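How to run a school kit collection for Cokolton

Hello again, lovely supporters! So many of you have written to ask how you can collect school things for the children at Cokolton Primary, and it really is easy to do from your own street, club or workplace. Our group in Stukholm filled 281 pencil cases last time and we had a wonderful afternoon doing it.

Step 1: Pick your two weeks

Keep it short. Two weeks is plenty, and people remember a collection that has a clear end. March works well for us, as the parcels then reach the school before the new term.

Step 2: Tell everybody what is needed

Put the list on your poster in big letters: exercise books, pencils, rubbers, rulers, plain socks in children's sizes. No felt-tips please – they dry out on the journey. Ask for new things only, and add your drop-off times (ours were 5 to 7 in the evening, when people are on their way home).

Step 3: Sort and bag

Clear a big table and make one pile for each kind of thing. Socks and other soft items go in plastic bags, any colour you like. Squeeze the air out, twist the neck tight and tie it. Books go straight into boxes, spines down.
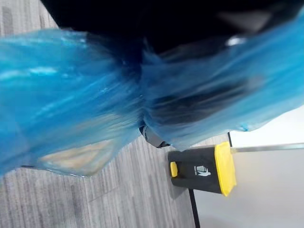
Step 4: Label and weigh

Write the school's name and what is inside on two sides of every box. Weigh each one and send us the total. All our groups together reached 1673 kilos last year, which still makes me grin!

Step 5: Bring it to the Plustia store

Ring the bell at the side door and someone will help you carry. If you can't get to us, the Takagi van can collect from groups with five boxes or more. Send us a few photos of your sorting day too, the children love to see them up on the classroom wall.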